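### 4.2 Lids, sips and the walk back to the desk

What surprised us most in the Tillero diaries was how much people had to say about lids! We had asked all 107 participants to write down when they drank coffee, how long a cup lasted and whether they finished it. The lid question was a small extra at the end of the form, and it drew the longest answers of the whole study.

Two habits stood out. Some people kept the lid on from the counter to the last sip, and they tended to describe their coffee as something to do while walking or typing. Others pulled the lid off as soon as they sat down, and wrote about smell, foam and steam in loving detail. The second group also reported finishing sooner – a lovely result, as we had expected the opposite. At the Onyeka site, where the counter is a long walk from the desks, the lid-on habit was far more common, and it held across all 4 weeks of diary keeping.

We sorted the answers with the Plarnumex coding sheet, using six themes. Spills came up often, as did burned tongues, but the theme we enjoyed most was "saving some for later" (see Figure 4 for the general type of cup, a disposable one with a black plastic lid).

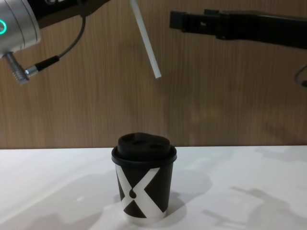

**Figure 4.** Disposable coffee cup with lid on a white tabletop.

People who saved some for later nearly always kept the lid on, even when they knew the coffee would be cold by the time they came back to it. One wrote that a lidded cup "still counts as a fresh one until I look inside." We would love to follow this up with tea drinkers, whose Tuesday entries at Pliltden already hint at quite different timing.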